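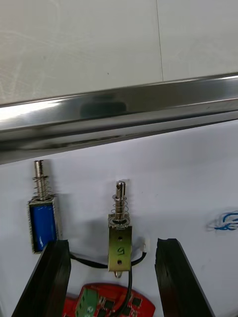 Why can't you just tell the robot what to do, asked a reader called Flomby, after our last page about machines that learn. You can, up to a point. For many jobs people still write out each move. The trouble starts when the thing in front of the robot is small, or springy, or has wires hanging off it.

Take a solenoid. It is a coil of wire in a metal frame, with a metal rod called a plunger. When electricity flows through the coil, it becomes a magnet and pulls the plunger. When the electricity stops, a spring can push the plunger back. The two on the white board are different sizes and shapes. One has a blue coil and the other has a gold-coloured frame with a mark like a 5 on it.

The Triltine project wanted to know if a robot could learn to handle parts like these by copying people. This is called learning from demonstration.

How it works

A person steers the robot through the job. The robot has two black fingers, and a small camera near them. While the person steers, a computer saves what the camera sees and how the arm and fingers move. One go at the job is called a demonstration.

One demonstration does not teach very much. The Triltine team recorded 600. They threw away the ones where the recording had stopped too early, and that left 582.

Next, a computer program studied all 582. It looked for links between what the camera saw and what the person did next. If a finger was too far to the left, people usually moved it right. Nobody typed that in as a rule – the program picked it up from the recordings.

Testing it

A fair test needs something new. If you only practise the spelling words you already know, you can't tell how good you are at spelling. So the team kept 14 layouts of parts out of the training and used them only for the test.

The robot managed 9 of the 14. Most of its misses came when a cable lay across the part it was meant to pick up. Cables bend, so they hardly ever look the same twice.

In August the team plans to try again with 1,000 demonstrations, many of them with cables in the way. More practice might help. It might also turn out that the robot needs a second camera, looking from the side.

Words to know

Solenoid: a coil that turns into a magnet when electricity flows through it.
Plunger: the rod that slides in and out of a solenoid.
Demonstration: one recorded go at a job, done by a person.
Layout: the way the parts are set out.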